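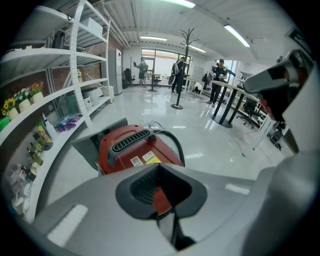
手持夹爪上的相机拍到的采集画面，夹爪间是红色塑料机身。

Ewurabena Ankrah 在 Stasach 的操作学习组做数据方法。她的组里过去一年主要在做一件事：让人拿着手持夹爪完成家务动作，再把这些录像变成机械臂能学的轨迹。这套流程叫 Tetteh，属于一个更大的项目 Brusano。今年的结果集中在一类物体上，也就是拖着软管、电线或其他软东西的家用电器。

我们在 Gemura 的采集点谈了一个下午，同组的 Lies Nijs 后半段也加入进来。谈话从一个很具体的问题开始：为什么选吸尘器。

Ankrah 说，她们最早录的是杯子、盒子、抹布。杯子录得很顺，策略训练出来也能用，但组里觉得学到的东西有限。“杯子离开桌面以后，它的状态基本上由夹爪决定。夹爪在哪里，杯子就在哪里。你只要把夹爪的轨迹估计准，后面的事情就不难。”吸尘器不一样。机身有轮子，会自己滚一点；软管有弹性，会把机身往回拉；电线在地上，谁也不能保证它下一秒在哪里。“你抓住的是机身，真正让任务失败的常常是你没有抓的那部分。”

她把这类物体叫“带尾巴的物体”，论文初稿里的说法正式一些，叫带柔性附属部件的刚体。组里平时还是说尾巴。

任务本身定得很简单。采集者从一个随机位置开始，用夹爪抓住吸尘器，把它移到指定的地方放好，软管不能压在轮子下面，也不能缠住旁边的家具。没有要求速度，也没有要求从哪一侧下手。八名采集者参加了这一轮，每个人都先练习，练习段不计入数据。正式录下来的一共是 200 段。

我问她，为什么不规定抓法。规定抓法之后数据会更整齐，训练也更容易。

“我们试过规定。”Ankrah 说，“规定以后，录像看上去确实整齐，可是采集者会为了照顾规定做出很别扭的动作。比如软管已经横在前面了，他还是要从前面抓，因为单子上写了从前面抓。策略把这种别扭也学走了。”后来她们把单子缩短，只写起点、终点和两条禁止事项，其他的交给采集者。

由此带来的麻烦是数据的差异很大。有人习惯先把软管拨开再抓机身，有人先抓住机身，等软管挡路时再处理；有人两只手同时用，有人左手只是扶一下。Tetteh 要解决的就是怎样把这些做法不同的录像放在一起训练。
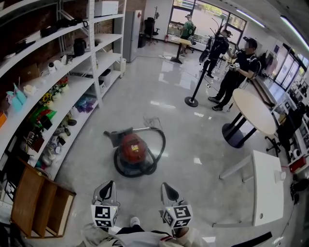

两只手之间的相对位置是整条流程里最先要算准的量。单手任务里，夹爪的绝对位置差一点，影响不大，因为策略看的是夹爪相机里的画面，会自己修正。双手任务里，左右两只夹爪如果各自漂移，合起来看就会出现两只手离得太近或者太远的轨迹，机械臂照着执行会互相顶住。Tetteh 的做法是另加一路头部视角，用它同时看见两只手。每只夹爪上有一个白色方块，表面是黑白标记图案，头部视角只要同时看到两个方块，就能直接算出它们的相对位姿，不必经过房间坐标。像吸尘器放在房间中央、软管在它右边绕出一个大弯的时候，采集者往往先低头看一会儿再伸手，这段时间两个方块都在视野里，正好用来给后面的轨迹定一个可靠的起点。

Nijs 负责这部分代码。她说实现并不复杂，难的是判断什么时候相信它。方块离头部太近时，图案会有畸变；手腕转过去时，能看见的面变少，解出来的角度会跳。她给每一帧算一个可信度，可信度低的时候退回到夹爪自身的视觉惯性里程计，高的时候再拉回来。

“一开始我是硬切换的，过了门槛就换。”她说，“结果轨迹上到处是小台阶，人看不出来，策略看得出来。它会在那些地方抖。”

后来她改成在一个 2 秒的窗口里做平滑优化，把两种来源放在一起求解。窗口再短，台阶还在；再长，软管突然弹一下引起的真实动作会被抹平。2 秒是试出来的，她没有给出理论上的理由，论文里也准备照实这样写。

我问到地面。采集点的地面很亮，灯光和窗户的反光到处都是，通常做视觉里程计的人会避开这样的房间。

Ankrah 说组里讨论过要不要铺地毯，最后没有铺。一个原因是轮子在地毯上的滚动和在硬地面上完全不同，铺了以后任务就变了。另一个原因是将来要部署的地方也会有反光。“反光里的特征点会跟着人动。你走一步，它也走一步，里程计就以为你走得比实际少。”她们在特征跟踪里加了一步，把落在地面区域里、运动方向和其他点不一致的特征点去掉。货架上的东西反而帮了大忙，那里东西多，颜色杂，位置又固定，大部分稳定的特征点都来自货架那一侧。

她提到一个小细节：有一次整理房间，有人把架子上的东西重新摆了一遍，之后几段录像跟之前的地图对不上，重定位一直失败。从那以后，采集当天架子上的东西不再移动，要移动就重新建图。

谈到筛选，Ankrah 把电脑转过来给我看一张表。200 段里，最后进入训练集的是 169 段。被去掉的部分，她分成几类来讲。

第一类是定位失败，轨迹里有明显的跳变，窗口优化也救不回来。第二类是采集者自己中途改了主意，例如已经抓住机身又松开，走到另一侧重来。第三类最有争议，是任务完成了，但软管的最终状态不合格，比如压在轮子下面。

“第三类要不要留，我们吵了很久。”Ankrah 说，“从机身的轨迹看，它们是很好的数据。抓得稳，走得直，放得准。只有尾巴不对。”

组里的 Zuweira Gyamfi 主张留下，理由是数据本来就少，而且可以给这些片段加一个低权重。Albane Gautier 主张去掉，她担心策略会学到一条捷径：不管软管，直接把机身拖过去。两种做法都训练了。留下第三类的那个策略，移动机身的部分更干脆，但对软管的反应明显变少，软管横在前进方向上时，它常常照直走。去掉第三类的策略慢一些，会在软管附近停一下，调整夹爪方向后再走。

从最终任务的完成情况看，去掉的版本更好。Ankrah 不愿意把这个结论说得太大。“这是一种吸尘器，一个房间，八个人。换一个软管更硬的型号，结果可能会反过来。我们在论文里会把两个版本都放上去。” 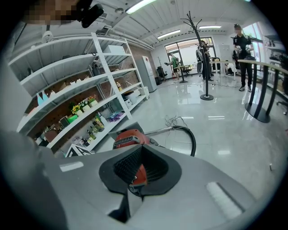 软管的状态怎样进入模型，是 Tetteh 和组里之前几个方法差别最大的地方。早先的想法是把软管建成一条曲线，估计它上面若干个控制点的位置，再把这些点交给策略。做了几个月，估计误差始终太大，软管一被机身挡住，曲线就会乱。现在的版本不估计形状，只让策略从夹爪相机的画面里预测一件事：软管在接下来的窗口里会不会碰到夹爪或者轮子。广角镜头在这里起了作用。夹爪口里夹着红色机身时，一根细金属杆向右斜伸出去，黑色软管绕出一个大圈，一直弯到地面上，落地的位置旁边就是一团白色的线，这些都能在同一个画面里看到。镜头窄一些，软管落地的那一段多半就没有了，而碰撞往往是从那一段开始的。

预测的标签从哪里来？Nijs 说，标签是事后从录像里标的，标注的人看完整段，再往回找接触开始的时刻。接触的定义写了好几版。软管轻轻擦过夹爪外壳算不算，组里意见不一，最后定为软管的形状因为接触而改变才算。这个定义仍然要靠人判断，所以每段由两个人各标一遍，不一致的地方交给第三个人。

“线比软管难标。”她补充说，“软管粗，动了就是动了。白色的细线在反光的地面上，有时候要一帧一帧看。”

目前的模型里，软管和电线用的是同一个预测头。她们试过分成两个，电线那一个几乎学不到东西，正样本太少。合在一起以后，电线的预测也有了一点改善，大概是因为两者拖在地上的样子有相似之处，不过她们还没有做实验来证实这一点。

标定是另一个花时间的环节。每次采集前，夹爪相机和头部相机都要对着棋盘格板录一段，用来检查内参有没有变化、时间有没有对齐。Ankrah 说内参很少出问题，时间对齐经常出问题。几路视频各有各的时钟，差几帧的时候，单看每一路都正常，合起来就会出现手已经合上、头部画面里还张着的情况。她们现在要求采集者在每段开头把两只夹爪各开合一次，程序从开合的瞬间求时间差，再用它修正整段。

这个办法是 Gyamfi 提出来的，起初只是为了省掉一个同步器。后来发现还有一个好处：如果开合动作在某一路里找不到，说明那一路没有录上，当场就能补录，用不着等到晚上导数据的时候才知道。

录制时房间里通常还有其他人。有人拿着设备在一旁调试，有人站在窗边的桌子后面。我问这会不会影响数据。

Ankrah 说组里是有意不清场的。她们早期有一批数据是在清空的房间里录的，训练出来的策略在没有人的时候表现正常，一有人从相机前走过，夹爪就会犹豫。“它没有见过人，所以把人当成一个很重要的变化。”现在的录像里人来人往，策略对背景里的人基本没有反应。限制只有一条，旁边的人不要跨过软管。

从人手到机械臂的转移，她们用的是和手持夹爪同样几何形状的末端，相机的位置也一样，所以画面上的差别很小。剩下的差别主要在力上。人拖动机身时，手会不自觉地顺着软管的拉力走，机械臂按位置控制时不会让。第一次上机，机身被拖到一半，软管绷直了，夹爪还在往前，机身从夹爪里滑了出来。她们后来把机械臂的控制改得柔顺一些，并且在训练时给动作加上小幅扰动，让策略见过被拉住的情况。

Nijs 认为这一步还没有做好。手持夹爪上没有力传感器，人在什么时候感觉到了拉力，数据里是没有的，只能从速度变化里猜。“人慢下来有很多原因。可能是软管拉住了，也可能是他在看路。”她正在试一种做法，把夹爪手指的形变从夹爪相机画面里读出来，当作力的粗略代替。手指上有磨损和脏污，图像处理起来不太干净，她目前只有初步结果，不打算放进这一篇。

评测方式也经过一次修改。原来只记成功和失败，后来 Sandra Tunstall 加入，她以前做过康复器械的测试，建议把过程拆成几段分别记录：靠近、抓住、移动、放下、离开。拆开以后，很多原来记为失败的尝试有了区别。有的在靠近时就错了，有的一切顺利，最后夹爪离开时勾到了软管。后一种失败在早期版本里很常见，而在只记成败的表里看不出来。

“离开这一段我们以前几乎没有注意。”Ankrah 说，“采集者放下东西之后，手往哪里收都行，很多人直接就停止录制了。所以数据里根本没有像样的离开动作。”她们因此改了采集要求，放下以后要把夹爪退到软管范围以外再停止。上面提到的 200 段都是按新要求录的，旧的数据没有混进来。

关于采集者，Tunstall 做过一轮简短的访谈，结果也影响了设计。几名采集者反映，双手拿着夹爪低头看地面，时间长了脖子和手腕不舒服。另外有人说，夹爪口夹住机身以后，自己的视线会被夹爪外壳挡住，看不见下面的轮子，只能凭感觉走。组里把每人连续录制的时间缩短了，外壳没有改，因为改外壳意味着机械臂末端也要跟着改。

我问她，这套方法能不能用到别的物体上。

Ankrah 列了几样组里在考虑的：带电源线的电熨斗，接着水管的喷头，还有连着充电线的灯。她觉得最接近的是喷头，水管和吸尘器软管的粗细差不多；最难的是熨斗，线细，而且使用时人会不停地换方向。组里打算先做喷头，采集点要换到户外，反光地面的那一步处理就用不上了，可能要重新考虑阳光和阴影。

数据的公开还在准备。169 段训练数据连同接触标注会一起放出，被去掉的片段也会附上，并注明去掉的原因。Gautier 坚持要附上这些，她认为别人很可能会对第三类有不同的判断。人脸在发布前统一做模糊处理，这一步由程序先做，再由人检查一遍，头部视角和夹爪视角都要查，因为夹爪转到某些角度时会拍到拿夹爪的人自己。

谈话结束前，Nijs 又回到了时间窗口的问题。她最近在看那些定位失败的片段，其中有几段用更长的窗口可以恢复，但会影响其他片段。她想试一试让窗口长度跟着软管的运动变化，软管动得快就短，静止就长。Ankrah 让她先把喷头的采集方案写完，窗口的事情排在后面。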